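Flusen Bench Arm: FAQ

Do I need the arm to start?
No. Build the table and base mount in the simulator first. Chaltu Ayele's scene file loads in 8 seconds.

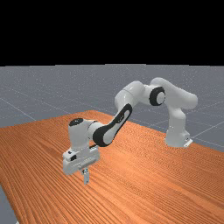
Arm over the bare tabletop, gripper pointing down.

Why won't it find small parts?
Check the object's origin. Thin parts need it at mid-length, 2 mm above the wood. Keep a gap between hand and part at startup.
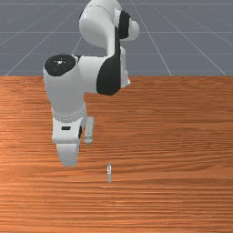

Timing
Run physics at 500 Hz and the planner at 30. Lower rates make the wrist jitter.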